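The House Rules of Folding

At the Bendum workshop in Brestlow, the rulebook for teaching a robot to fold a towel runs to 17 rules, and it started life as two lines on the back of an envelope. I went in expecting something dry. I came out with pages of notes and, I'm a little embarrassed to say, strong feelings about hems.

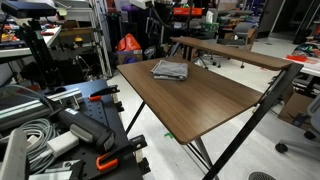 Good practice in this trade begins well before anything moves. The Bendum rules ask for one work surface, one item on it, and everything else kept somewhere else – tools on their own bench, spare parts on the shelves. So the desk holds a folded gray cloth, while the orange and black clamps stay over on the breadboard, where a person can reach them easily enough. It sounds fussy until you've tried to compare 24 runs from a desk that kept changing!

The rule people argue over most is the one on towels with labels and loops. It says to leave them on, because that's how towels come out of the dryer.

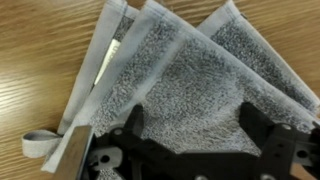
A reader in Zamora, writing after our December issue, thinks this is asking for trouble, and would rather see plain cloth used until the basics are sound. It's a fair point, and the rulebook does bend toward it: the first 10 practice runs may use any cloth you like.

Then there's the floor, which gets a whole page to itself. Walkways clear, cables gathered up, and a quick look around every table before the arm is switched on.

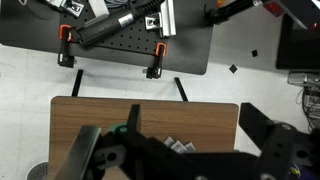
When to Stop

My favorite part is the section on stopping. Anyone in the room may call a halt, and the person who calls it doesn't have to explain until the arm is still. After that you write down what you saw, in ordinary words, and you leave the cloth as it lies until the note is finished.

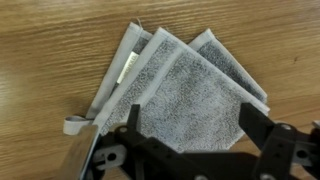
The note goes in a shared log, and the Larivlow team, who borrowed the rulebook last year, now keep theirs the same way. They've added a rule of their own about reading the last entry aloud before each shift, and Bendum is thinking of taking it up.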